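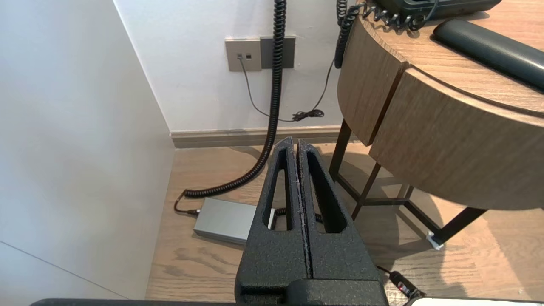 How do I route a phone cord and an adapter cord behind a round side table so the drawer doesn't catch them?

Fix both cords to the wall side of the table legs and leave the slack on the floor, behind the line the drawer travels. Test with the drawer fully open before you fasten anything.

Print this page | E-mail this page
Support > Furniture > Tables and Drawers > Cords

Posted by oakgrain2793, 20/07/2020

The table is a Nostent with a metal leg frame, pushed into a corner. The phone is on top and the wall outlets are behind it. I'd like to keep the adapter on the floor and leave the coiled cord at its full length.

adapterbrick18

To add to the short version above: the part to protect is the slide rail. Pull the drawer to its stop and look under the side panel. Anything that hangs within reach of the rail can get pinched when the drawer closes.
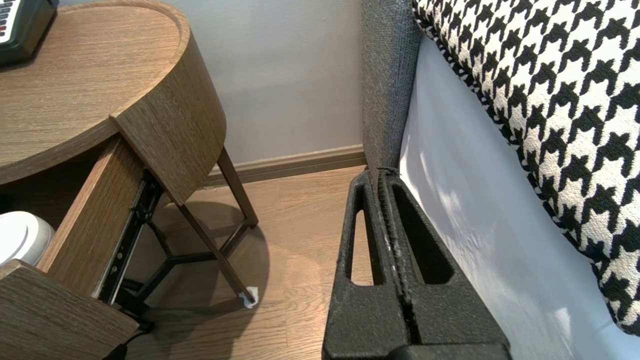 Drawer pulled out, slide rail exposed.

Use hook-and-loop ties, two per cord. Zip ties will hold, but they have to be cut when you swap the phone. Don't tie a coiled cord while it is stretched. Let it rest at its natural length first, then tie the straight section only. Keep the adapter out from under rugs and leave air on all sides.

If the table came with the Roltell rail kit, there is a rear stop screw. Check that it is tight.

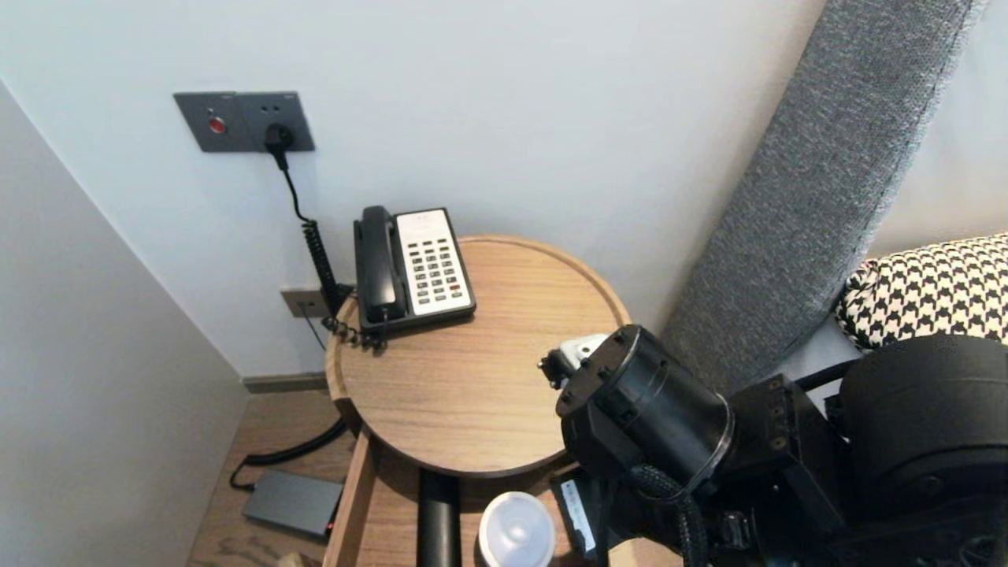
baseboard1107

I'd skip the ties and move the table four inches off the wall. Mine is the Brandão one, same round top. Cords drop straight down, no trouble with the drawer.

E-mail this answer | Print this answer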